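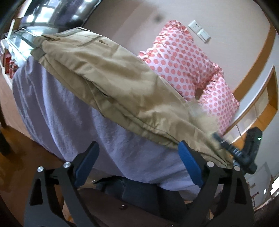
What look like khaki trousers, rolled or folded lengthwise.

Home About Archive Walking House Contact

I gave away most of my clothes in November and I have been meaning to write down how it went. My sister asked me to, as she is thinking of doing the same before she moves, and it is easier to put it here than to type it all out on the phone.

The starting point was the wardrobe in the back bedroom. It came from my aunt's place in Clorkeslow and it is too big for the room. The left door has never shut properly. I had filled it anyway, and then filled the chest of drawers, and then started on a suitcase under the bed. When the suitcase was full I bought a second suitcase. That was when I decided to stop.

I had read a few books on the subject and did not get on with any of them. They want you to take everything out at once and pile it on the bed. I tried that years ago and ended up sleeping on the sofa. This time I did one shelf an evening, after tea, with the radio on. I allowed myself an hour. If the hour ran out in the middle of a shelf, I put the rest back and carried on the next night.

Jumpers were the easy part. Moths had been in four of them and those went straight out. I kept the navy one and the thick grey one I wear for walking. Shirts took longer. I own a lot of shirts from when I worked at Havar, where we had to wear a collar even in the post room, and I have not needed one since I left except for funerals. I kept three white and two blue.

Trousers were the worst of it. I have been three different waist sizes in the last 10 years and I had kept all three, in case. I tried on every pair, which took two evenings, and was not much fun. The rule I settled on was that if I could not sit down in them comfortably they went in the bag. A few pairs I had always liked went that way. One pair from a shop in Dalurow still had the spare button in its little packet, and I took the button out and kept it, for no good reason.

By the end I had 13 bags in the hall. I could not get the front door fully open.

The first charity shop would only take two bags at a time. The woman there was nice about it but they had no room out the back. Leszek Wilczyńska from two doors down has an estate car and offered to run the rest over to the bigger shop by the station. We did it in one go with the seats down. He would not take petrol money so I gave him a bottle of the plum stuff from Cieślak, which he seemed happy with.

A few things I sold instead. The wool overcoat went to Jalen Escobedo, who used to be in my evening class and is the right height for it. I got £200 for that, which was more than I would have asked. He named the price himself. A pair of walking boots I had worn once went for a good deal less.

Some practical points, for my sister mainly:

Check every pocket. I found a door key I had paid to replace, and a train ticket to somewhere I don't remember going.

Wash things before you bag them, and dry them properly. I had to empty one bag and start again because I had put a damp towel in with the shirts.

Fold trousers down the leg and then roll them up from the bottom. They take up less room than on hangers and they don't slide off in the night. I have mine in a drawer now, all in one layer, so I can see the lot when I open it.

Don't buy boxes first. I bought six plastic ones before I started and only needed one. The other five are in the loft with the Christmas things.

The second suitcase has gone as well. The wardrobe is still here. I measured the stairs and it will not go down them in one piece, so it must have come up in parts, and I will need to find somebody who knows how to take it apart. There are wooden pegs in the back that I don't want to force. If anyone reading has dealt with one of these, please leave a comment.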